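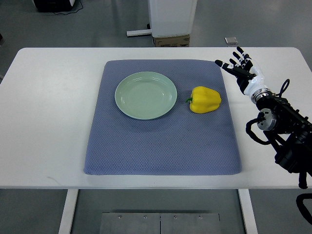 Quilted mat under plates: what do you use on a white tabletop?
Posted by selvaraj_w, November, 14:22

I have a white table with rounded corners and want to stop plates sliding and scuffing it. At present I have one large padded mat, blue-gray, diamond texture, nearly square. It takes a plate and whatever I am about to cut (a bell pepper, usually) with table left over on either side. Questions: does quilting hold crumbs, and does padding make a plate rock when you cut on it?

Selvaraj Wanigasekara

Reply from plurkine
Yes to both. Quilted fabric traps seeds in the stitch lines. Padding compresses unevenly under a wide rim if you press on the edge. Cut on a board, then move the food to the plate.

Reply from s_mondal
Disagree on the rocking. A shallow plate has a foot ring, and the load goes through that. I have used a Hemell padded mat for 14 months with no movement unless I lean on the rim. Crumbs are a fair point. I shake mine out over the sink.

Reply from plurkine
Depends on fill weight. Mine was 280 g per square meter and it rocked. What is yours?

Reply from s_mondal
Label has washed off. Thinner than that, I would guess.

Reply from boonchu
Check the dye before you leave any dark or mid-tone fabric on white. Damp cloth, press for a minute, look for color. I had a blue one mark a white laminate top and it took baking soda paste and two evenings to shift.

Also keep it back from the front edge. If it overhangs, sleeves catch it and the plate goes with it.

Reply from selvaraj_w
It stops short of the edge already. Dye test done, cloth came up clean. I will try the board for cutting. Has anyone machine washed one this size?

Reply from s_mondal
Cold, gentle, low spin. At 1000 rpm the filling in mine bunched at one corner. Dry flat.

Reply from plurkine
Or buy silicone and wipe it.

Reply from boonchu
Silicone collects lint and plates squeak on it. I went back to fabric.

Related threads
Stoneware glaze: knife marks or metal transfer?
Donurholm table, replacing the leg inserts
Storing cut peppers overnight
Felt pads vs. cork under serving dishes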